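Getting Cleltia going on your console

Right, so you've claimed Cleltia from the store (it costs nothing, you just need an account) and now you want to play it without the faff I went through. I've set it up on 2 consoles, mine and my brother's, so these are the steps that worked for me.

1. Free up some space first. The download is 29.5 GB and the console wants a bit extra on top for unpacking.

2. Start the download and leave it alone. You can play the training level early, but mine crashed when I tried it, so I'd wait!

3. Open the game and make a Seston account when it asks. Use an email you can get into, as the code goes there and runs out quickly.

CAUTION: don't skip the account screen. Guest progress stays on the console and you can't move it over later. I lost the whole Evell chapter that way and I'm still cross.

4. Pick your region. You can't change it afterwards without starting again. 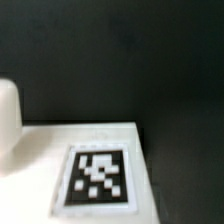

Do I need a paid online subscription to play with friends?

Cleltia is free to play online, so your normal console account is enough.

5. Go to Settings, then Shop, and switch on "Ask before buying". It's off to begin with, and the buy button sits right next to the one for opening your daily chest (sneaky).

6. Claim your starter pack from the inbox. You get 615 coins. I'd save them for the Ekwueme character, who is brilliant for beginners, and leave the hats for later.

Note: the starter pack disappears if you haven't claimed it by the end of April.

Comments

pixelmoth: Step 5 saved me, I'd already bought one hat by accident.

Gaz_R: Code never came through. Found it in junk after two goes.

Hina Janjua: Can you link an old Seston account from the PC version? Mine says the email is taken.

Contact | Copyright | Last updated 07/01/2021 | Back to top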